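Good practice at the bench: gallery

Home / Handling group / Practice notes / Gallery

This page goes with the Hustmont practice notes for hand-held gripper work. The notes themselves are long and most people only read them once, on their first Monday. The gallery is meant to be looked at more often. It covers the table, the cables, the hands and the cloth items, which is where most of our spoiled recordings come from.

The rules were written by Müzeyyen Oral and checked at the bench by Ilona Lengyel. Where they disagreed, the stricter version went in. A few points have changed since the last edition and these are marked "revised".

Who the notes apply to

Anyone who picks up a pair of grippers to record a task, and anyone who sets up the bench for them. Visitors from Fodor and Grellisitz follow the same rules as staff. Short trials count as recordings. If the system is saving, the notes apply.

Before you start

Clear the board of everything that isn't part of the task. Pens, tape, cups and spare finger pieces go on the trolley. Check that the board is clamped and doesn't shift when you lean on it. A board that moves a little between runs will put every later position out, and it is hard to find afterwards.

Sleeves should be plain, snug at the wrist and one colour. Take off watches and rings. Long hair is tied back so it doesn't fall forward when you look down.

Run the open and close check on both grippers before the first item goes down. Open fully, close fully, hold, open again. Do left, then right. If one side is slow or sticks, stop and write it on the sheet. Don't work around it.

Cables (revised)

Each gripper cable runs back along the arm on its own side. Left and right cables must never cross over the work. Leave enough slack to reach the far corners of the board without a tug, and no more than that. Spare length is coiled and set down off the board.

The old wording allowed a cable to be taped to the board. We have taken that out. Tape lets go partway through a session and then the cable drags across the items.

Floor cables stay behind the bench, away from your feet. Tripod legs are not to be nudged, even to get past. If you do bump one, say so, and the setup gets checked before the next run. Nobody will be cross about it, but an unreported bump can cost a whole afternoon.

Cloth items

Socks, face cloths and tea towels are the cloth set. Use plain ones for the basic tasks. Patterned items are kept for the later tasks and have their own tub.

Put cloth down the way it would land if you dropped it from a low height. Don't smooth it out first unless the task sheet says flat start. New people tend to tidy the cloth without thinking, and the result is a set of recordings in which every item begins neat.

Grip the fabric, not the board. Light pressure on the board is fine when you are going for a thin edge, but grinding the finger pieces along the surface wears them down and leaves marks. Finger pieces are changed after 1000 closes on cloth or 2000 on hard items. The tally is kept on the sheet in the grippers' case.
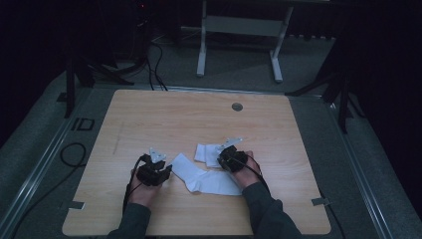 Work at the pace you would use at home. Going very slowly looks careful but makes poor recordings, full of pauses and small corrections. Going too fast means missed grips. If you miss, try again in the same run, the way you would with your own hands. Do not restart. A missed grip followed by a good one is worth keeping.

Keep both grippers over the board for the whole run, including the one that isn't doing anything. Resting a hand in your lap takes it out of view and the run has to be thrown away. The idle hand can sit lightly on the board near its own edge.

Don't touch the item with your fingers once the run has begun. If something falls on the floor, finish with what is left on the board, end the run and mark it "dropped". It can be picked up after that.

Talking during a run is allowed. Pointing is not, and neither is reaching in from the side to help. Anyone watching stands back from the bench.

Ending a run

Bring both grippers back to the near edge, open them and hold still until you hear the tone. Then put them down. Early put-downs were the most common fault in the last check: the end of the run gets trimmed and the final placement is lost with it.

Mark each run as good, usable or bad on the sheet straight away. Don't leave it until the end of the session. If you can't decide between two marks, use the lower one.

Breaks and limits

Seven runs, then a break away from the bench. The grippers feel light at first but they load the wrist, and tired hands start to twist the jaws sideways. If your thumb or forearm aches, stop early and note it. There is no penalty for a short session and no target for the day.

Swap tasks after each break if you can. Doing nothing but socks all morning makes people repeat the same movement, and we want some variety between runs.

Faults and questions

Gripper faults go on form 2541, kept in the tray by the door. Fill it in even if the fault clears by itself. Questions about the rules go to Müzeyyen. Questions about the bench, clamps or stands go to Ilona.

The Zorkora bench has a different clamp and a smaller board. A separate sheet is being written for it. Until then use these notes, and ask before you move the stops.

Back to Practice notes
Next: Hard items and containers
Print this page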